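Search this site Enter keywords Go

Sun 6 December
By the Onard project group

Onard: teaching a simulated arm by remote control

4. Collecting demonstrations

All demonstrations were given in the Kivero kitchen simulator. The operator steered the arm with a hand controller and watched the view from the wrist. We recorded 50 demonstrations per task for 2 tasks, reaching into a counter corner and closing a drawer. Each was capped at 800 time steps. Runs over the cap were thrown away and repeated.

Logged values were joint angles, gripper opening and controller input. Grorel, the logging script we wrote in March, dropped samples when the controller was idle, so pauses were lost. This was fixed before the final set.

5. Difficulties

The corner task was the harder one to demonstrate. The wrist view tilts with the hand, and operators tended to push the stick the wrong way after a large rotation. Nine runs had to be repeated for this reason. 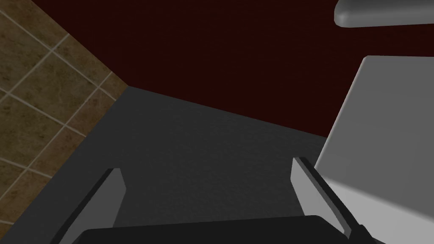
Aaltonen, reading the draft, asked whether a second, fixed view would have saved most of the repeats, and whether the learner should be given it too. We have not tested either. The fixed view is available in Kivero and would need a change to the Grorel file format.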